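Visit to the Skandard refurbishment works, 29/11/2023

Skandard takes in office computers at the end of their lease, wipes them, grades them and sells them on. The works is on the Isik trading estate, in a former textile unit, and it opens to visitors twice a year. The next open day is in May. I went because our own disposal contract is up for renewal and I wanted to see how the erasure records are produced. These notes follow the order of the tour.

Intake

Pallets arrive through a single roller door at the north end. Each pallet is weighed against the consignment note and a difference of more than 2 kg is enough to stop it being booked in. I asked how often that happens and was told it is nearly always packing material left off the sender's figure. Once accepted, every unit gets a printed barcode label, and from then on the manufacturer's serial number is treated as secondary information. This seemed odd to me at first. The explanation was that serial numbers are often worn, hidden under a lease sticker or shared between a base unit and its dock, and that a number you have printed yourself will always scan.

The stock system is called Xolalpa. It was written in-house and looks it, with small type and a great many tabs, but it answered quickly on the shop floor terminals and the staff did not seem to fight with it. Each unit has one page, showing intake weight, grade, drive record and destination. There is no separate spreadsheet, which is more than I can say for most sites I have visited.

Sorting and external grading

Sorting takes place on a roller track with five bays. Laptops go to the first two, desktops to the next two and everything else to the last. Cosmetic grade is given before the unit is powered up. The grader has a printed card showing the largest scratch allowed for each grade and works under a fixed lamp, so that the result does not depend on the time of day. I tried grading one lid myself and came out a grade too generous.

Laptop batteries are taken out at this stage if they are swollen and put in a lidded steel bin with dry sand. The bin is emptied on a fixed day whether it is full or not.

Drive removal and erasure
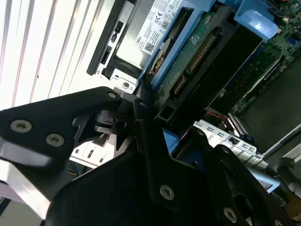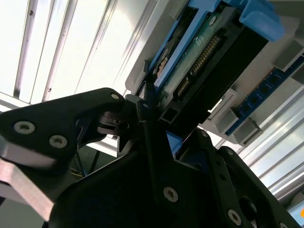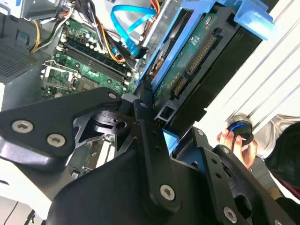
Erasure records are the part I had come for. Skandard keeps the drive and the base unit as two linked entries, and the link is made at the moment the drive leaves the case. The operator scans the label on the unit, scans the drive, and the erasure job cannot be opened until both scans agree. A carrier such as the light-blue one in the first photograph helps here, as the Dell label with its QR code sits on the top face of the drive and can be read before anything is disturbed. Drives mounted with the label against the metalwork have to come out first, and those are scanned under a second procedure that needs another member of staff to confirm.

Erasure runs in racks of 12. A drive that reports any unreadable sector at the end of its pass is failed outright and goes for shredding; there is no second attempt. I think this is the right choice. The time spent on retries would cost more than the resale value of the drive, and it keeps the certificate simple. Each certificate carries the barcode number, the drive serial, the method and the start and finish times. I asked for a sample set and was given one on paper, with the customer name removed.

Solid state drives are dealt with on a separate bench using the drive's own erase command, followed by a sampled read. The sampling rate is set per customer. Anyone placing a contract should ask what rate they are being given, as the standard terms do not state it.

Testing and cleaning

Units without drives are started from the network and left on a load test. The test software is Flosix, which is bought in. It logs fan speed, memory faults and supply voltage and writes the result straight to the unit's page in Xolalpa. Most failures are memory, and most of those are cured by taking the module out and putting it back. Cases are then cleaned with compressed air in an extracted booth. The booth is loud and ear protection is handed out at the door.

Thermal paste is renewed only on the top two grades. I would have liked to see it done on all of them, but was told that the lower grades go to buyers who strip them for parts.

Storage and dispatch

Finished stock is held on racking for 700 units, with grade shown by the colour of the shelf strip. Dispatch is by pallet, and single units are not sold. Outgoing pallets are weighed again, and the figure is printed on the delivery note so that the buyer can do the same check at the other end.

Practical points

Visitors need closed shoes and a badge from the gatehouse. Bags are searched on the way out - allow time for this if you have a train to catch. Parking on the estate is poor after nine, and the footpath from the station comes in at the back of the site, where there is no bell. Tea is provided in the canteen, at the south end past dispatch. The full sampling terms have been requested in writing and I will add them to these notes when they arrive.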